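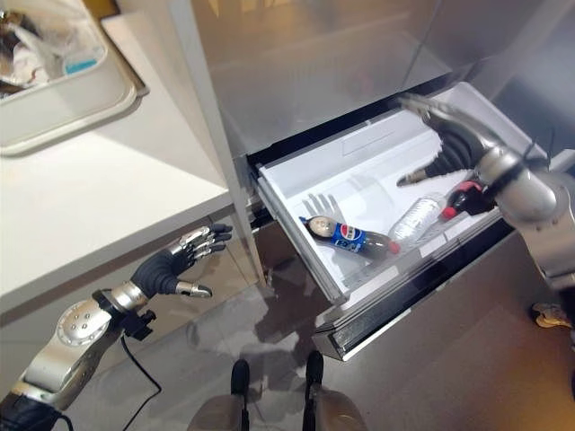

The second quarter of the Dalgate oral history project went better than the first, a bar I admit we had left lying on the floor. You will remember that in the spring we had one working recorder, a list of former Balteck employees with mostly dead phone numbers, and a title we have since agreed to drop. We now have two recorders, a list with mostly living phone numbers, and the use of a proper kitchen next to the interview room, with a stainless steel refrigerator whose bottom drawer pulls all the way out and holds drinks lying on their sides, a Pepsi among them. Former line workers at a bottle cap plant have views on soda. Several of our best minutes of tape start with one of those views and end up at the strike.

Interviews

Your grant letter asked for 485 minutes of finished, transcribed tape by the end of August. We have 786 minutes recorded and 400 transcribed. I would like you to look at the first number for as long as possible before moving on to the second. The gap is mine to explain. Olga Salcedo can transcribe faster than anyone I have worked with, but she was lent to the county records office for three weeks in a swap that was supposed to bring us a map scanner. We have Olga back. We do not have the scanner.

The people on tape include press operators, two women from the payroll office, a night watchman, and Mortimer Pettigrew, who ran the lacquer room from the year it opened and talked for an entire Sunday afternoon with one break. Mr. Pettigrew disputes almost everything in the published history of the plant, starting with the date on the cover. We have checked nine of his corrections against the company newsletters so far. He was right on seven, wrong on one, and on the last the newsletter contradicts itself from one page to the next.

The strike remains the hard part. People who walked out and people who stayed in still shop at the same grocery store, and some of them have not said hello in the cereal aisle for decades. Chi-keung Wei has done all of these interviews, alone and without hurrying, and has persuaded three people who refused us in the spring. Two of them want their recordings closed until after their deaths. We have agreed in writing, and I would ask that the board not request summaries.

Transcription

We tried the Pludent software that was recommended to us at your spring workshop. It handles Chi-keung's questions very well. It handles the answers less well. Throughout one interview the word "lacquer" came out as "liquor," which gave the safety section a certain energy. Olga now uses it for a first pass and retypes what she needs to. She estimates it saves her a quarter of her time on clear voices and costs her time on Mr. Pettigrew.

The remaining 386 minutes should be done by the end of the coming quarter if nobody is lent to anybody.

Photographs and papers

Julián Salcedo has sorted the first four boxes of company photographs. The fifth box contained tax forms and a bowling shirt. The shirt says "Ra" over the pocket, and three different former employees have told us with total confidence who Ra was. They named three different men. We are keeping the shirt and have opened a folder.

Sadao Hoshino has offered us his father's shop notebooks, which cover the years when the second press line was put in. They are in pencil, in two languages, and in excellent shape. He would like them copied and returned, and he would like to be in the room while it happens. Both seem fair to me.

Money

We spent $800 on the second recorder, microphones and a case, as budgeted. Travel came in under, mainly through Chi-keung's refusal to claim mileage for anything he can bicycle to. I have asked him to claim it anyway. Refreshments came in over. I propose moving the unspent travel money across to cover them, and the form for that is attached, signed in both places this time.

The item for "community launch event" is untouched. We had planned it for the union hall, but half of our narrators will not enter the union hall and the other half will not enter anywhere else. Chi-keung has suggested the high school gym. Mr. Pettigrew has suggested his garage.

Next quarter

Finish the transcripts. Copy the Hoshino notebooks. Record the remaining six people on the list, starting with the two who are moving to be near their children. Settle on a new title, for which suggestions from your office are welcome, provided they do not include the word "tapestry."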